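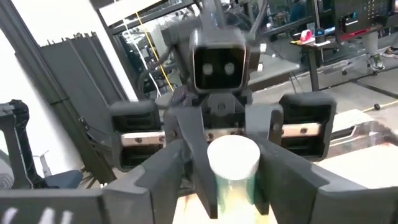

Rule 14 said that no unit could hand an object to another unit until both had confirmed the grip. Marjorie Fairclough had written it in March, over a weekend, and she was proud of the word "confirmed."

"Confirmed how?" said Glenys Naylor. She had the binder open on her knees and a pencil behind her ear.

"They tell each other."

"And if one of them's wrong?"

"Then the other one says no."

Glenys turned a page. Delach had sent her to sign off on the handover rules before Saithong took delivery, and she had signed off on plenty in her time. Most of it was paper that agreed with other paper. Across the table the two machines faced each other over the shiny cylinder with the white lid, and she found she didn't much like either of them.

"It's passed 2,000 handovers," Marjorie said.

"With that same cylinder?"

"It's the standard test object."

"So it's very good at that one." Glenys wrote something down. "Who decided what counts as a pass?"

Marjorie looked over at Zeeshan, who became interested in his laptop.

"The log does," he said finally. "If both units report confirmed, it's a pass."

"So they grade themselves."

"It's in the rule," said Marjorie.

"I can see it's in the rule. I'm asking who looks."

A fan was running somewhere. Zeeshan scrolled up a long way, then down again. Glenys took the pencil and crossed out the word "confirmed" in Rule 14, not hard, so that it could still be read, and put a question mark in the margin next to it.

"Do 46 with me watching," she said. "And get me something else for them to hold. A lemon, a wet sponge, I don't care."

Zeeshan went to look in the kitchen.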